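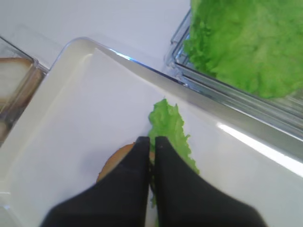 Thanasis Galanis wrote:
> Has anyone on the list had a residence renewal come back lately with
> no reason given? Mine was filed through the Serrano office in the fall,
> with the same papers I used last time, and the letter just says the file
> "does not meet the present conditions." Which conditions? I called twice
> and got two different answers. One clerk said it was the pension
> statement, the other said it was the health cover. I have 42 days left
> to appeal and would like to know what I am appealing against.
>
> Also, does the Jodia office still take walk-ins, or is it all by
> appointment now?

Dear Thanasis, and everybody,

I'm so sorry to hear this, and I wish I could say you were the only one. My husband and I went through very nearly the same thing last year, and I remember how my stomach dropped when I opened that envelope (I had been expecting the new cards and had even picked out a nice place in the drawer for them!). So please take a breath and have something to eat before you do anything else.

In our case it was the pension statement. The rule, as it was finally explained to us, is that the statement has to show the monthly amount after tax, and ours showed it before tax, the way it always had. Nothing on the form tells you this. The gentleman at window 14 in Serrano told us, very kindly, after we had already been sent home from two other windows, and he wrote the paragraph number on the back of our ticket, which I kept and have of course now lost. I will look again in the blue folder.

What I would do in your place is write, on paper, and ask for the full decision. The letter they mail out is only the short notice. There is a longer one in the file, and you are allowed to see it, but you do have to ask. We sent ours by registered mail and had the copy back well before our deadline. It ran to four pages, and three of them were about somebody else's car, but the fourth had what we needed. Do put your file number on every sheet, front and back.

The health cover may be a red herring, or it may not. We have ours through Teken and they gave us no trouble, but a couple we know in Pluvden were asked for a separate certificate saying there is no co-payment, and their insurer took forever to produce it. I'd ask for that certificate now, whatever the long letter says. It can't hurt to have it in your hand.

As for Jodia, walk-ins are still taken in the mornings, or they were when I was last there, but only to drop papers off. For questions you need an appointment, and the online page kept telling me there were none until February. Try it early, before breakfast, when the canceled ones seem to come back up. Parking is hopeless, so take the 53 bus, it stops right across the street.

One more thing and then I'll let you go. The appeal fee can be paid at the post office, and they will give you a stamped slip. Keep the slip! They asked us for it twice, and the second time it was a different person who had never heard of the first.

If you'd like to see the letter we wrote, tell me and I'll type it up and send it to you off list, with our numbers taken out. And if anyone else has had one of these refusals since the fall, do please write in, even if it was sorted out in the end. I would like to know whether everyone is being tripped up by the same paragraph.

Warmest wishes to you both,
Margaret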